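## 4. Oiling the table top

This part of the Drollow guide is for tables that came with an oiled top. If your delivery note says "lacquered," please go to part 5, since oil will not enter a lacquered surface and will only stay sticky on it.

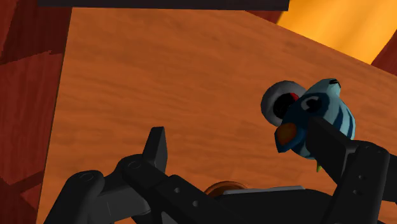 The top left our workshop in Narnport with a first treatment of Zivon table oil. This is enough for transport and for a few weeks of careful use, but it is not yet the full protection. We ask you to give it the second treatment at home, when the table has stood in its final room for two weeks. Wood needs this time to get used to the air of the house.

### 4.1 What you need

- The can of Zivon table oil from the accessory box (article 108)
- The white pad and the gray pad, also from the box
- Cotton cloths without color. Old bed sheets are very good. Old T-shirts with a print are not.
- Thin gloves
- A bucket with water, with a lid if possible
- Old newspapers or a painter's sheet for the floor

You do not need a brush. With a brush it is very easy to put too much oil, and too much oil is the reason for most of the letters we receive.

> **CAUTION — risk of fire.** Cloths and pads with oil can become hot by themselves and start to burn, also many hours after the work. Never leave them in a ball, in a trash bag or in a pocket. Put them under water in the bucket directly after use. See 4.5.

### 4.2 Preparing the top

1. Clear the table completely. Also take off the felt circles if you have placed them already.
2. Open a window, and keep children and animals out of the room until the work is finished.
3. Wipe the top with a cloth that is only a little damp. Do not use dish soap. It leaves a film which you cannot see, and the oil will show it later as spots.
4. Let the top dry for one night.
5. Rub the whole top with the gray pad, always along the grain. Press as you would press when you clean a window. If you need to put your body weight on it, the pad is worn out and must be turned.
6. Take away the dust with a dry cloth, and do this again after ten minutes, when the dust from the air has come down.

**Note:** After step 5 the wood will feel rough and it will look pale. This is correct. The color comes back with the oil.

**Note:** For tables with an extension leaf, put the leaf in before you begin and treat it together with the rest. A leaf that is oiled later, on a different day, often keeps a different tone for the first year.

### 4.3 Applying the oil

1. Shake the can for one minute. Open it slowly.
2. Try the oil first on the underside, near a leg. Wait until the next day. If you do not like the tone, stop here and write to us.
3. Pour a small quantity on the white pad. A spot as large as a coin is enough to begin.
4. Work from one short end to the other, in strips as wide as your hand. Each strip goes a little over the one before.
5. When the pad starts to pull on the wood, add oil. Do not pour oil directly on the table.
6. Do the edges and the corners at the end, with the pad almost dry.
7. Wait 15 minutes. Look at the surface from low, against the window. Places that have become dull have taken all the oil and may get a little more. Places that shine have enough.
8. Take a clean cotton cloth and wipe **everything** off that the wood did not take. Change the cloth when it becomes heavy. The top must feel nearly dry under your hand.

Step 8 is the most important one in this part. Please do not stop when you are tired, but ask someone to help you. For the long model, with a top of 2,000 millimeters, we recommend to work with two persons from the start — one applies and the other follows with the cloth.

> **CAUTION.** Do not use a hair dryer or a heater to make the drying faster. The outer layer closes, the oil below it stays soft, and every warm plate will leave a ring.

### 4.4 Drying

| Time after oiling | What is allowed |
|---|---|
| First 24 hours | Nothing on the table, no touching |
| Day 2 to 4 | Light and dry things, lifted and not pushed |
| Day 5 to 10 | Normal use, with mats under glasses and plates |
| After day 10 | Normal use, first damp cleaning allowed |

In a cold room, or when it rains for many days, please double these times. The smell of the oil is normal and goes away. If you still smell it clearly after three weeks, there is probably too much oil on the surface. Rub with a dry white pad until the surface is smooth, and wipe well.

Do not put a tablecloth during the ten days. This includes paper tablecloths.

### 4.5 After the work

1. Put all cloths and pads in the bucket and cover them with water.
2. The next day, hang them outside, open and one by one, over a line or a fence. They must not touch each other.
3. When they are stiff and completely dry, you can bring them to the waste point.
4. Close the can well and store it upright, away from frost. Write the date of opening on the lid. An open can is good for one year.

### 4.6 Small problems

**The surface is sticky on the next day.** Put a few drops of fresh oil on a white pad and rub the sticky place for some minutes. The new oil makes the old oil soft again. Then wipe it off immediately. Use no turpentine.

**There is a dull spot.** Most often it is a place where the wood is more thirsty, for example near a knot. Repeat 4.3 on this spot only, and let the pad go out softly at the sides so that you do not make a border.

**A white ring from a glass.** Leave it for some days, because many of these rings disappear by themselves. If it stays, use the gray pad along the grain and then a very small quantity of oil.

**A black mark.** This comes from iron together with water, for example from a pan or a wet can. It sits deep, and oil does not help. Please do not sand it yourself before you have spoken with us. Gijs Nijs in our repair department can tell you from a clear photo if it can be treated at home.

### 4.7 When to repeat

Let one drop of water fall on the place where you eat most often. If it stays round for five minutes, the top is still protected. If it becomes flat and makes the wood darker, it is time for a new treatment. For a family table this is normally once a year. We like June for it, as the windows can stay open.

For later treatments you may skip the gray pad, unless the wood feels rough.

Text: Veerle Van Dijk. Checked by Floor Vermeulen, April 1, 2019. Part 5 continues with lacquered tops.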